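The Second Verse

In the month of March, Sumeya Moges came back to Millby with one suitcase and her father's accordion. The accordion was heavier than the suitcase. She carried it from the station to the house of Mareike Petersen, who had promised her the room above the kitchen for 290 a month, with heating.

"Do you play it?" asked Mareike at the door.

"Only one song," said Sumeya. "And of this song, only the first verse."
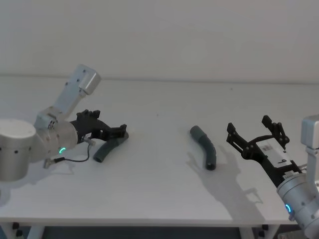 Mareike laughed, but it was true. The song was called "Haruna." Her father had recorded it when he was 34 years old, with a small band that played at weddings. They pressed 2,000 records and sold 90. The others stayed in a cellar in Plirkach until the river came in one spring and took the paper sleeves, the labels and finally the records too.

What remained was one tape. On the tape her father sang the first verse, then somebody coughed, and then the machine had been stopped. Her mother used to say that the second verse was the better one, but she could never sing it. She would begin and then go to look for something in the other room.
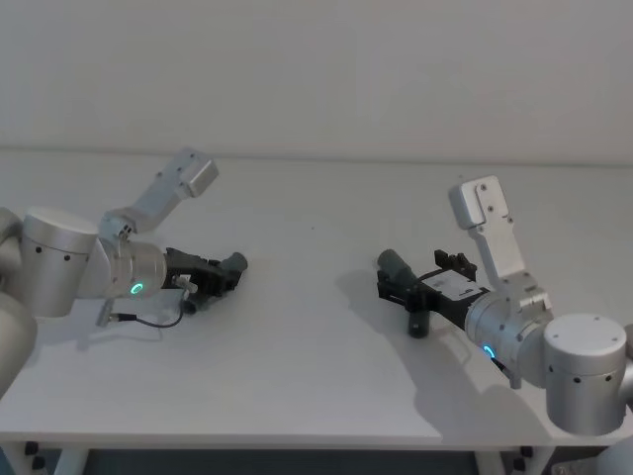

In the evening Sumeya walked to the Kullo, a bar with a low stage and a piano that had lost two of its black keys. Nigel Whitlock was behind the counter. He had played the drums in the wedding band, and his hair was now completely white.

"You have his forehead," he told her.

She asked him about the second verse. Nigel dried a glass for a long time.

"I was the drummer," he said. "I listened to the bass. Ask me what the bass did and I can tell you everything."

"Then tell me what the bass did."

He put down the glass and tapped on the wood with two fingers. It was slower than the first verse. After the fourth line there was a hole in the rhythm, a full bar of nothing, and then it started again as if it was ashamed.

A Letter from Nomvula

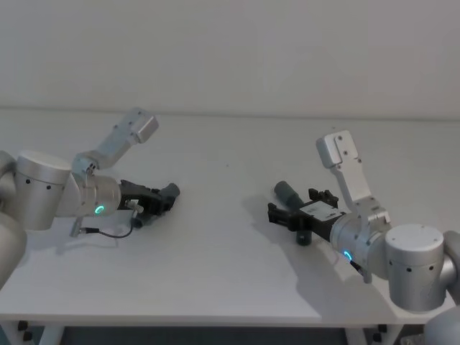

What the Singer Kept

Nomvula Makhubela had sung the high voice on the record. She lived now by the sea and did not like the telephone, so Sumeya wrote to her, and after three weeks an envelope arrived.

"Dear child," it said, "I remember four lines. Your father changed the words each time, so I do not know if these are the right ones. In the empty bar he always looked at your mother. I think this was the reason for the empty bar."

The four lines were about a woman who waits on a bridge with wet shoes. They were very simple. Sumeya read them in the kitchen, standing, with her coat on.

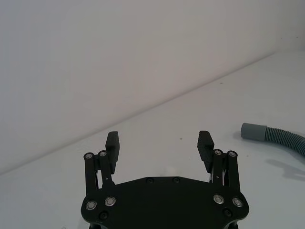

She practiced for the whole of the next month. Mareike was patient and closed the door only when the left hand went badly wrong. One night at nine o'clock Sumeya took the accordion to the Kullo, where Nigel had set up a snare drum and nothing else.

She played the first verse as it was on the tape. Then she sang about the bridge and the shoes, slower, and after the fourth line she stopped her hands. Nigel stopped too. A chair moved somewhere at the back. She counted the four beats in her head and looked for a face to look at, and she chose Mareike, who was standing near the door with her scarf still on.

Then Nigel lifted his stick, and they went on.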